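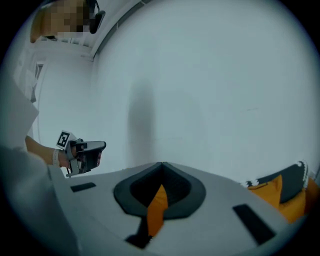 Plain white wall, narrow trim strip up by the ceiling.

White walls — keeping them white

Quick page this week, got the decorating dust sheets to wash and the shop shuts early on a Tuesday. Mostly answers to things people have written in about. Plain white painted walls, marks on them, the tricky bit at the ceiling, touching up. In no particular order.

Dust first. Always. Dry, top to bottom. Old pillowcase over a soft broom head, elastic band round the neck of it, done. If you go in with a wet cloth on a dusty wall you get grey porridge and then streaks, and then you are painting. Turn the pillowcase inside out when it goes grey and do the other half of the room.

Corners near the ceiling want doing twice. Cobwebs up there are greasy if the room is anywhere near the kitchen. Lift them off, don't wipe. Twirl the broom and pull away from the wall.

Washing. Warm water, a small squirt of washing-up liquid, a white cloth. White! I used a red one once in the back bedroom and had pink clouds till the following spring. Wring it until it barely drips. This time from the bottom up — runs of dirty water on a dry wall leave tracks that are a pain to get off, on a wet bit they just wipe away. Then clean water, second cloth, same way. Two buckets if you have them.

Try it behind the door first. Cheap matt comes off on the cloth. If the cloth goes chalky white, stop, and stick to dry dusting until you repaint.

Magic sponge type things. Yes they work. They are also very fine sandpaper, so on matt you swap a black mark for a shiny patch that shows every time the sun comes round. Light pressure, damp, two or three passes, look at it from the side. Leave it overnight before you decide it needs more.

Marks, quick list

Pencil: ordinary soft rubber, a clean white one. Not the end of the pencil.
Crayon: hair dryer on low, kitchen paper held against it, then soapy cloth.
Scuffs from bags and shoes: dry rubber first, then damp.
Biro: dab, never rub. May well need stain block and a touch up whatever you do.
Grease by the cooker: bicarb and water, paste like thick yoghurt, leave ten minutes, wipe. Rinse properly or it dries as a white crust.
Blu tack: roll a fresh lump over the old bits. The oily ghost it leaves won't wash out. Stain block.
Finger marks round door frames and switches: little and often. Switch cover plates — barely damp cloth, power off at the box if you are doing more than a flick over.

Felicja Tomaszewski wrote to say a slice of white bread lifts sooty smudges. Tried it over the fireplace. Does work on dry soot, makes crumbs everywhere, put newspaper down.

The ceiling edge

Had a few letters on this after November's page. If you have a narrow strip of trim where the wall meets the ceiling it collects dust along the top like a shelf and you can't see it from the floor. Half inch paintbrush, dry, run it along with the hoover nozzle held just underneath. Steps not a chair. Somebody at the bottom if the steps are old.

Trim in a different paint to the wall needs a different go. Gloss or satin can take a proper scrub, the wall under it can't. Do the trim first, catch drips with a cloth held in the other hand, then the wall.

Cracks along there. Hairline ones are normal in most houses, they open up when the heating goes on. Decorators caulk, not filler. Filler goes hard and cracks again by Easter. Thin bead, wet finger, wipe the excess off both sides straight away. Don't paint it the same afternoon whatever the tube says, I always give it a night.

Touching up

White is not white. You will have found this out. Write the shade, the finish and the room on the lid AND on the side of the tin, lids get swapped. My hall is Balano 242, my landing is Balano 1852, and they look identical in the tins and like milk and toothpaste next to each other on the wall. Wrong one on the landing, three dabs, had to do the whole chimney breast.

Decant the last of the tin into a jam jar, filled nearly to the top so theres hardly any air in. Cling film under the lid or it glues itself shut. Keep it out of the shed, frost ruins emulsion — goes like cottage cheese and no amount of stirring brings it back.

For dabs use a scrap of the same roller sleeve, not a brush. Brush marks catch the light. Wrap the scrap round your finger, dab, feather out with what is left on it. Thin the paint a drop with water if the wall is a few years old. If it still shows, do corner to corner. A whole wall in one go hides everything, a patch in the middle hides nothing.

Shadows and bumps. Big plain walls show up every lump when the light is coming from the side. Before you paint, turn off the main light, hold a torch flat against the wall and look along it. Ring the bumps in pencil, lightly. Sand those and leave the rest alone. Then check again after the first coat, there is always one.

Matt hides more than silk. Silk washes better. For a room that gets leaned on I go for the wipeable matt, Pivon do one, dearer but it's lasted. The Olszewski one was on offer and needed three coats over old magnolia, so no saving in the end.

White skirting and panels next to white wall — tape when the wall is dry right through, not just touch dry. Pull the tape back on itself slowly while the new paint is still a bit wet. If its already gone hard, run a blade along the edge first.

Not marking them in the first place

Felt pads on chair backs as well as feet. Move the sofa a hand's width off the wall. Coats on hooks with a strip of board behind. Anyone carrying anything long through a narrow doorway goes first and looks behind them, old towel over the end of whatever it is. Bags down on the floor, not propped on the wall.

Danuta Sobczak asks about wallpaper paste under old paint, bubbling when washed. That wants sizing or sealing, too long for today. Will do it next time along with damp patches.

Oh and the Denar cloths somebody asked after, the pack reference is 2551, ask at the counter as they keep them round the back. Wash without softener or they stop picking anything up.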